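Trollumo – small app dev stuff
@trollumo

1/ ok so. we dropped our onboarding from 5 screens to one. been promising this thread since April, sorry, here goes

2/ background for new folks: Trollumo is a packing list app. two of us build it, me and Ivars Sakalauskas. I do Android and the store page, he does everything hard

3/ old flow: welcome, pick a trip type, notifications permission, make an account, then a "you're all set!" screen with confetti. I loved the confetti. people quit before the confetti

4/ the account screen was the killer. you open an app to write down "socks" and it wants your email. fair enough to leave tbh

5/ new flow: you land on an empty list with the cursor already blinking. type a thing. done. account prompt shows up only when you try to share a list with somebody

6/ we ran old vs new for 90 days side by side. slow, I know. we're small and I didn't trust a weekend of numbers

7/ 598 people on the new flow shared a list and hit the prompt. way more of them made an account than we ever got by asking up front. exact split coming once Ivars rechecks my spreadsheet (he found one bad formula allready)

8/ stuff that broke:
– notifications. nobody turned them on when we moved the ask to settings. now we ask after you set a trip date
– reviews saying "where do I log in". old users on new phones. put a tiny link under the list, fixed

9/ also lost trip types completly, and Wilma Strachan, who has been on the beta forever, wrote in to say she used them every week. so templates are back, but behind the plus button. ski, beach, sports bag, work

10/ sports bag is getting most of the use so far. mostly racket people??

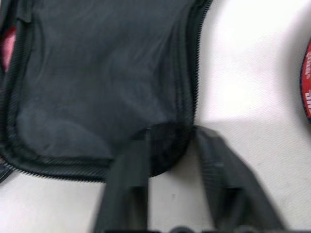
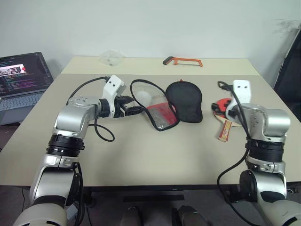 11/ next thing is the permission wording. Cheng-en Yip did our translations and told me the English was the confusing part. ouch. rewriting it tonight

12/ if you're about to do this on your own app – ship the skip button first. took me 15 minutes and moved more than the whole redesign of the welcome screen did last year

13/ someone asked if we use Laltier for the experiments. no, it's a remote flag and a coin flip at first launch. might switch when we have more than one test running

14/ update goes out to everybody 6 July 2021. if the share prompt shows up twice on a tablet, I know, it's on the list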